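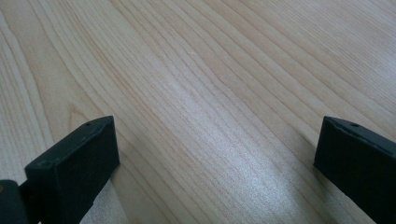
Search the notebook Search Clear

Tuesday, September 7, 2021
By Eamon Quinlan

Rules for the hand-held grippers, second try. The old sheet from May was too long and people read it one time only. I write here what we agreed this morning, and what is still open.

Start position. Every take begins with both grippers open, over bare wood, nothing between the fingers. Hold still for 2 seconds, then go. The same at the end. In the Clorley set we have 39 takes, and in 14 of them the operator was already moving when the recording began. These cannot be cut clean, so I marked them as "do not use" and did not delete them. Please do the same. Deleting is only for the person who keeps the index.

Fingers. Wipe with a dry cloth before the first take of the day, inner faces also. Check the screws by hand. If a finger can move even a little, stop and write it in the log, with the side (left or right as the operator sees it). I had two entries last week with only "finger loose" and I lost an hour to find which one.

Cables. This is the rule I care about most. The cable should leave the gripper to the outside of the table and should not lie over the plate or the mat. If it crosses the tableware, the operator stops between takes and lays it new. On the table setting task with bowl, spoon and wire basket, the left cable is the difficult one, it has to pass the whole placemat side.
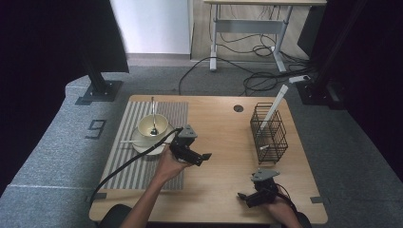
Nic Giolla did not agree with the stopping. The remark was that an operator who stops for every cable gets tired and careless, and that it is better to fix one route before the session and tape it down. I think this is fair – but tape on the cable makes the wrist stiff, and then the movement is not natural. We try the fixed route for 5 takes and compare. Until then the rule stays as I wrote it.

Table. Tape strips are not to be moved during a session, also not "just a bit". If one comes off, the session is closed and a new one is opened with a new number. Things which are not in the task list go off the table before the start take. Hillura asks for this in writing, so please sign the line in the log and not only say it.

Light. I have no good rule yet. The wood reflects between the fingers, and the grain is hard to see there. For now: do not change lamps or blinds inside one session, and write in the log if the sun comes in. I will ask Cultness if they have a mat surface we can borrow.

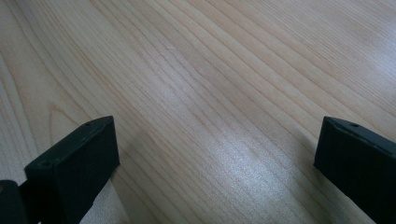 Still open

- Who may change a rule. I would say two people, both names in the log.
- Resting time for operators. The sheet has no word about it and it should have.
- Spare fingers: where they are kept, and if a new pair needs a new session number. My opinion is yes.
- The word "take" and the word "run" are both used in the log. Choose one. I use take.

I print the short version tomorrow and hang it by the table. Old copies go in the paper bin, also the one inside the cupboard door.

Recent entries
Clorley set, index corrected
How to name a session
Cable ties, which length to order
Notes from the call with Hillura
Log sheet, new columns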